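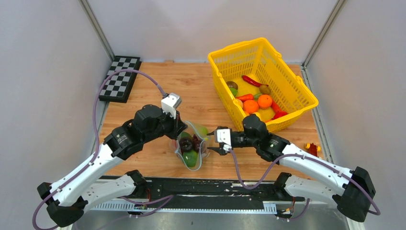 # Vulari 2 on two arms: a review, mostly of a carrier bag

*3 July 2018*

Vulari is a method for teaching a pair of robot arms by showing them what you want. You take hold of one pair of arms, do the job with them, and a second pair copies you while everything gets written to disk. Do this enough times, leave a computer on for the night, and in the morning the arms have a go by themselves. The paper came out in February and the code followed, along with a set of instructions that appears to have been written during a fire drill.

I have spent the spring with it. The job I picked was packing fruit and veg into a clear plastic bag, with one arm looking after the bag and the other fetching the shopping. The authors do it in their video in what looks like an easy afternoon. I'd like to know where they buy their afternoons.

## Setting it up

Vulari itself costs nothing. What you run it on costs a good deal, and I used the Lirkus two-arm bench because we already had one and I wasn't going to be allowed another. The software claims to support it "out of the box". It does, once you've fixed the left arm's joint order, which is reversed in one file and correct in the two others that refer to it. I found this when I moved my left elbow and the robot waved at me with its wrist.

After that it was plain sailing for a day. The camera setup is very good. You put a checkerboard on the bench, press a key, and it works out where everything is without further conversation. Whoever wrote that part should be given the rest of it to write as well.

The recording tool is called Wandberg, has its own logo, and saves every attempt whether you wanted it or not. There is a discard button. The discard button moves the attempt to a folder called "discard", and the training script reads that folder too. My first model had therefore learned, in some detail, how I drop an orange.

## Teaching it

I recorded 245 attempts at packing the bag. Anju Mittal recorded some of them when my shoulders gave out, and the model can tell us apart, or at any rate I can tell which of us it is being. Anju goes in slowly from the side and waits. I come down from above like someone late for a bus. The finished policy will start a grasp as Anju and finish it as me, and the aubergine does not enjoy the handover.

This is a real weakness of the method and the paper gives it one sentence. If two people teach differently, Vulari doesn't choose between them, it wobbles. When I retrained on only my own attempts the wobble went away and the general air of haste got worse. Retrained on only Anju's, it was smoother than either, and so we've kept that one and don't discuss it.

Two more things I'd want to have been told:

- Keep the crate where it was when you recorded. The authors say the policy copes with "moderate" changes of position. Turn the crate a little and it's fine. Slide it a hand's width and the right arm goes off to pick up the place where the oranges used to be.
- Change the bag often. A new bag and one that has been handled all week behave quite differently, and if you only teach on tired ones it will be baffled by a fresh one.

## How well it works

Better than I wanted it to, given how much I'd been complaining.

For the tests I used a fresh bag each time and a mixed crate (citrus, peppers, a carrot, whatever round things the greengrocer had). A run counted if the fruit ended up in the bag and the bag was still held by its rim at the end. Out of 19 runs, seven were clean from start to finish. That sounds poor, and for a supermarket it would be. The older method, Didenko, which we'd used on the same bench all winter, managed none, and spent a good deal of its time pinching the bag shut and looking pleased.

What impressed me is the holding. A plastic bag has no proper shape and you can see straight through it, so most systems treat it much as I treat a fitted sheet. Vulari learns to keep a bit of tension across the opening, and it adjusts when something heavy goes in. I never programmed that and couldn't have. On a good run you see the bag arm give slightly as an orange lands and then take up the slack again, and I made three separate people come and watch it.

The failures are less dignified. Long thin things are bad: chillies get picked up by one end and arrive crosswise. Anything shiny and dark confuses it under our lights. Sometimes it loses the near edge of the bag, regrips, gets both layers at once and carries on posting vegetables at a closed door. It never seems to notice. There's nothing in the method that checks whether the last step worked, and I think that, more than the number of attempts, is what's holding it back.

I did try throwing effort at the problem. The paper's headline result uses 2,000 attempts, and the curve they print is still creeping upwards at the far end. I got as far as working out how many days of my life that would be and put the kettle on.

## Niggles

Training crashes if a file name has a space in it. The arms return to their rest position in a straight line regardless of what's in the way, so clear the bench before you press stop. The emergency stop, I'm glad to say, is excellent, and I have tested it very thoroughly.

The help forum consists of one of the authors being patient with people. He answered me inside an hour about the joint order and the fix is in the current version. The discard folder is still "under discussion".

## Worth it?

If you already own two arms and have a soft, annoying object you need handled, yes. I'd take it over Didenko for anything made of cloth or film, and I'd stay with Didenko for boxes, where it's quicker to teach and doesn't mind who's teaching. If you're starting from nothing, wait for the next release and see whether they've given it some way of looking in the bag.

Four stars for the method, two for the instructions. We've been eating a lot of bruised peppers.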